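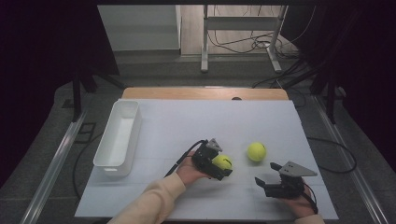

Balles jaune-vert et bac blanc, sur la table en bois clair.

Balles usagées : dernier dépôt le 20 décembre

La collecte de balles de tennis ouverte à la rentrée s'arrête avant les vacances. Le total est pour l'instant de 524 balles, ce qui dépasse déjà celui de l'an dernier. Les adhérents qui en ont encore au fond d'un sac ou dans le coffre de la voiture peuvent les déposer à l'accueil de la salle Prosser jusqu'au 20 décembre, à 18 h. Après cette heure, merci de les garder chez vous : il n'y a pas de place pour les stocker pendant la fermeture.

Le tri se fait à la main, balle par balle. On la presse, on la laisse rebondir une fois sur la table, on regarde l'état du feutre et de la couture. Une balle qui a encore du rebond va dans un bac blanc et servira aux séances des débutants. Une balle molle mais propre part dans un sac à part, pour les pieds de chaises. Les balles fendues, moisies ou mâchées par un chien vont directement au recyclage.

Pensez à vider les tubes avant de les apporter. Les tubes en plastique et les couvercles ne sont pas repris avec les balles, et il a fallu en jeter deux grands sacs en novembre. Les balles en mousse et les balles de padel sont acceptées, à condition d'être mises dans un sachet séparé. Si les balles ont pris la pluie, laissez-les sécher quelques jours avant de venir – une seule balle humide suffit à donner une mauvaise odeur à tout un sac.

Où vont les balles

Un premier lot de 200 balles est réservé à l'école de Brenetby, qui équipe les chaises et les tables de ses classes pour réduire le bruit. Elles seront livrées déjà entaillées, avec une croix de deux centimètres. Thư Ninh s'occupe de la découpe et cherche une deuxième personne pour une matinée en janvier. Il faut un bon cutter et des gants épais. L'étau est fourni.

Les balles encore bonnes restent au club de Tullitz. Emlyn Ruddock les utilisera pour les échauffements et les jeux d'adresse du groupe des petits, où l'on perd beaucoup de balles et où le rebond exact compte peu. Elles seront marquées d'un trait de feutre noir pour ne pas se mélanger aux balles de match.

Le reste sera remis à Stodisitz, qui passe prendre les sacs à la reprise. Les sacs doivent être fermés et rangés contre le mur du couloir, côté vestiaires. Ne les laissez pas devant la porte de secours, même pour quelques minutes.

Rappel pour les bacs

Les bacs blancs sont à rapporter vides après chaque séance. Il en manque encore plusieurs. Si vous en avez un chez vous, vous pouvez le déposer en même temps que vos balles. La collecte suivante commencera au printemps, les dates seront données dans une prochaine lettre.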